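Chapter 6
Packaging and the Household

Learning goals
After reading this chapter, you should be able to:
Explain the difference between primary, secondary and transport packaging.
Describe how barrier films slow down spoilage.
Compare the cost of a package with the cost of the product inside it.
Carry out a one-week packaging record and present the results.

Key terms: barrier, closure, film, headspace, primary package, resin, secondary package, shelf life

6.1 What a package does

Most things bought for the home arrive inside something else. The package holds the product together, protects it from damage and carries information for the buyer. A package that fails at any of these jobs raises costs for the maker, the store or the household.

Packages are sorted by how close they are to the product. The primary package touches the product directly – the jar around a cream, the film around a loaf. The secondary package groups primary packages together, as a carton does with tea bags. Transport packaging is used between the factory and the store, and most shoppers never see it.

In 1 kitchen the same material may appear at more than one level. Clear film can be a primary package around cheese and a secondary package around a set of bottles. For this reason, students should record what a material is doing as well as what it is made of. 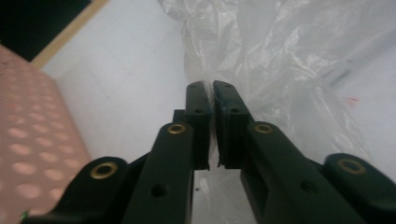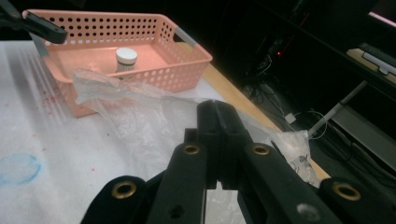
Figure 6.2 Jar with a white screw-on lid in a plastic basket, with clear film over the rim. 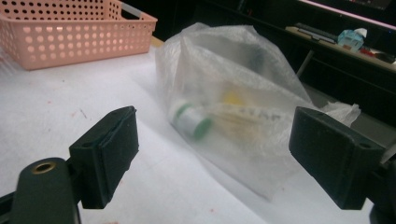 6.2 The Plulov household study

Much of this chapter draws on a study carried out in the town of Plulov by Linnea Sundqvist and Loan Đồng. They asked 306 households to save every package they opened for 13 days. Each item was rinsed, dried, sorted by material and weighed. Households also wrote down where the item came from and whether any product was left in it.

The last question gave the most useful answers. Thick products such as lotions and sauces were often thrown out before the container was empty. Wide-mouth jars did better than narrow bottles, and short jars did better than tall ones. Sundqvist and Đồng suggested that the shape of the container deserved as much attention as the resin it was made from.

A second finding concerned film. It made up a small share of the total weight but a large share of the items. Many people were unsure where to put it, and in May the town changed its sorting leaflet to cover film on a separate page.

6.3 Reading a closure

A closure is the part of a package that opens and shuts. Screw lids, snap lids, corks and peel-off seals are all closures. A screw lid can be opened many times, which suits a product used a little at a time. A peel-off seal shows whether a package has been opened before. Many jars use both.

Review questions for Sections 6.1 to 6.3 are on the next page. The packaging record in Section 6.4 takes a full week, so read the instructions before you begin.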